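Cups, Cups and More Cups

Welcome to the cup page! People who come to the Clollatdale summer supper tend to remember the food and the music, and I can't blame them, but for those of us on the drinks side the whole evening is cups, from the first box in the morning to the last bag at night. A few pictures first, and then a good long ramble about stacking.

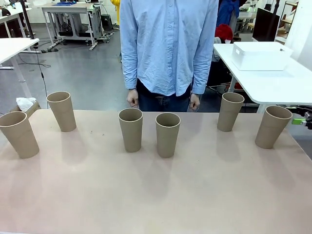 Six on the table, open end up and nicely spread out.
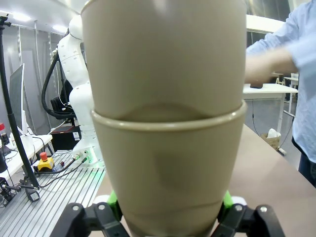

One cup sitting down inside another, with the lower rim showing as a pale band.
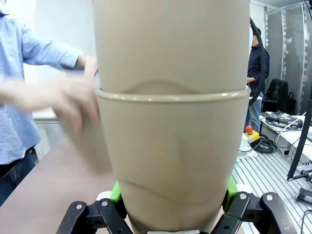

The rim and the faint curved line above it. 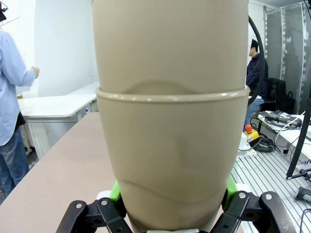
A sandy sort of tan, with the upper part tucked into the lower.

The supper went through 2769 cups last July, which I know to the last one from the sleeves we had left over, and it was the first year we didn't run short of something before the dancing started. The year before that we had ordered 2000 and were out by eight in the evening, with a line stretching past the pie table and Hưng Lã driving over to Clikevley to buy up whatever the grocery had on the shelf (tiny ones, with snowmen on them). So this time the order is 3000, and I've been told very kindly that I'm not to fuss about it any more. I will fuss a little. A box of cups is mostly a question of how they nest, and I have strong feelings on this subject. A good cup drops into the one below it and stops, the way the two in the second picture do, with plenty of the upper cup still standing up above the rim for you to get your hand around. When they slide in too deep you end up twisting and tugging with a hot kettle waiting behind you, and sooner or later somebody pulls so hard that the whole stack goes over.

The color was a longer conversation than it needed to be. We had white for years and years, and white is cheerful, but it shows every drip of coffee, and by the end of the night the tables looked tired. Cường Bạch was the one who argued for beige. He brought a single cup to the planning evening and stood it next to the lemonade, then the iced tea, then the coffee, and made us all look at it three times over! I thought it was a gloomy color on its own. Spread out in a row on that light tan table in the first picture, though, they look very much at home, and I have come around to them completely.

Now, the setting out. We used to put whole towers on the drinks table and let people help themselves, and it never failed that they took two stuck together and put one back, and then the next person didn't want the one that had been put back. What works better for us is to keep the towers underneath and set singles out on top, open end up, with a bit of room between them so that a sleeve or a small elbow can get by. You don't need straight lines. A loose row is friendlier, and it fills back up without anyone noticing you doing it. Outdoors it's another story -- a breeze will take an empty cup right off the table -- so on the porch we pour first and put them out full, or else leave them in short stacks of four or five until they're wanted.

For the children's corner we hold back 300 and don't let anybody drink from them at all. They're for building. The Lương cousins had a pyramid going last time that reached the windowsill, and it stayed up through two songs and a speech, and when it finally came down there was more applause than the speech got. If you're helping in that corner, please keep those cups in their own basket, well away from the clean sleeves. They get stepped on, they get worn as hats, and they are not coming back to the drinks table.

Packing up is my favorite part, strange as that may sound. Everyone is slow and happy by then, and you can stand at the end of a table dropping one cup into the next and catch up on all the news you missed while you were pouring. Unopened sleeves go back in the Cetham boxes with the flaps folded, never taped. Opened ones go in the clear bags, rims all facing the same way, and please write the number on the bag if you've got a pen handy. We had nearly full sleeves hiding behind the folding chairs all last winter that I only found when I went looking for the tablecloths.

If you have pictures from other years, I would love to add them here, snowmen included. You can leave them with Hưng at the front desk or bring them along to the next planning evening, where there will be coffee in the new cups and most likely some of Cường's plum cake.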